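Zodanport Hand Gripper Kit
Data card and README for the trial set

Welcome, and thank you for downloading this! What follows is part data card and part notes from people who have now spent more hours than they planned with a Zodanport kit in their hands. We bought ours with our own money, we were not asked to say anything nice, and where the kit annoyed us we have tried to say so plainly.

Last updated: 13 August 2026
Maintained by: Shuzhen Deng and Telmo Benítez
Questions about the files: Shufen Lü

What the kit is

A pair of hand-held grippers, one for each hand, plus the mounts and the recording software. You do a household job with the grippers as though they were your own fingers, and the kit logs what they do, so that a robot can be taught from the result later on. No robot is needed for the recording itself, and that was the whole attraction for us. We had been teleoperating arms before this and it was slow going (ask Telmo about the towels sometime, but make sure you have a free afternoon).

What is in the set

The trial set holds 91 episodes of handling cloth on a covered table, all recorded in July by 2 operators. Of these, 40 are folding, and the rest are a mix of flattening, turning right side out, and moving a garment from one spot to another. Each episode is one folder with:

video.mp4 – the view from the operator's head
left.csv and right.csv – gripper position and opening width
notes.txt – whatever the operator felt like writing down, which is sometimes a lot and sometimes nothing

Episodes that went badly are still in there. If a sleeve was dropped and picked up again, you get the drop and the pickup, and notes.txt will usually mention it. Please don't filter them out without having a look first; Xuelian Cheng has found them some of the more useful ones for training, and I have come around to her view.

Getting started

Unpack the archive somewhere with plenty of room, then run check_set.py from the top folder. It compares the clock in both gripper files against the video and prints a line for every episode that drifts. In our copy, 8 episodes drift enough to be listed. They are fine for watching but I would leave them out of anything that depends on timing. The list is saved as drift.txt so you don't have to run the check twice.

What we liked

The grip. I had expected my hands to complain after a long session, and they mostly didn't, though I have fairly large hands and Shufen, who doesn't, wanted a smaller handle. Pairing the two sides was painless every time. And the software saves as it goes along, so the one time our laptop gave up in the middle of a session we lost only the episode that was running.

What we didn't like so much

Thin fabric. The fingertips are a little too smooth for it, and you will notice in the folding episodes that we sometimes need several tries to catch one layer and leave the other where it is. Dark cloth with deep wrinkles is also harder on the tracking than plain, light cloth – the position log gets jumpy when the grippers come close together over it. The manual is short, and the page on calibration assumes you already know how to calibrate. We wrote our own version, which you will find in docs/calibration.txt, and you are very welcome to pass it along.

Who might want it

If you have a small group, a decent table and a pile of laundry, I think you would get along well with this kit. If your work is mostly hard objects with tight fits, like plugs and screws, borrow one before you buy one. We haven't tried enough of that to have an opinion worth printing.

Known gaps

The set is cloth only, one table covering, and both operators are right-handed. The lighting hardly changes. We would love to add left-handed sessions, and if you record some of your own with the same kit, write to Shufen and she will help you get the folders into the same shape as ours.

Use and credit

Free for research and teaching. A line naming the Zodanport trial set is all the credit we ask for, and if you build something with it, do send us a note. We really do read them!
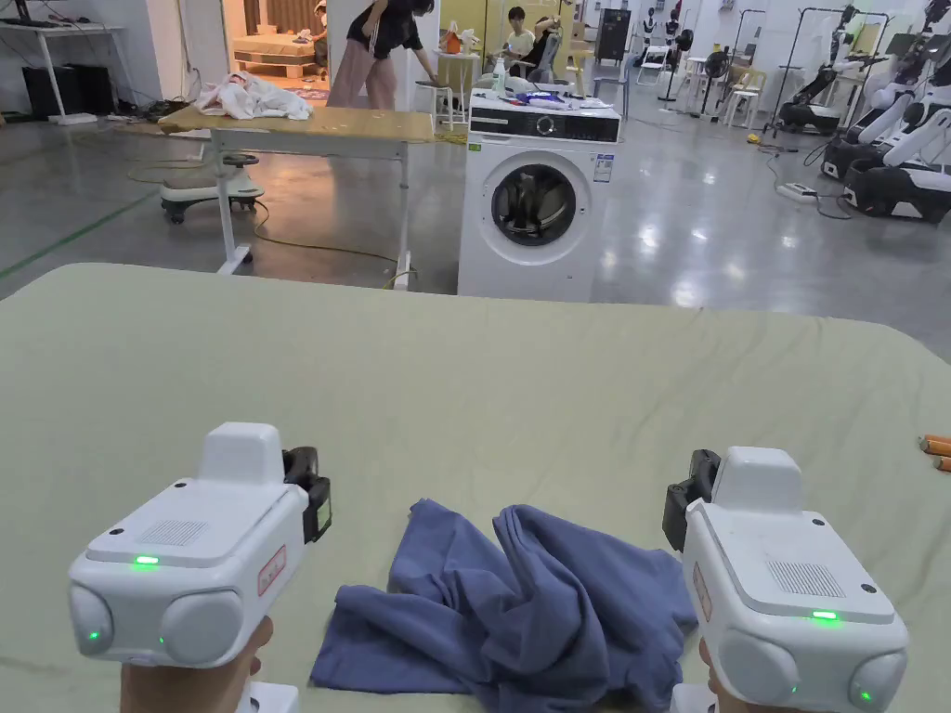 One small thing about versions: if your copy has no drift.txt in the top folder, it is the earlier upload, so please fetch the new one before you write to us about timing.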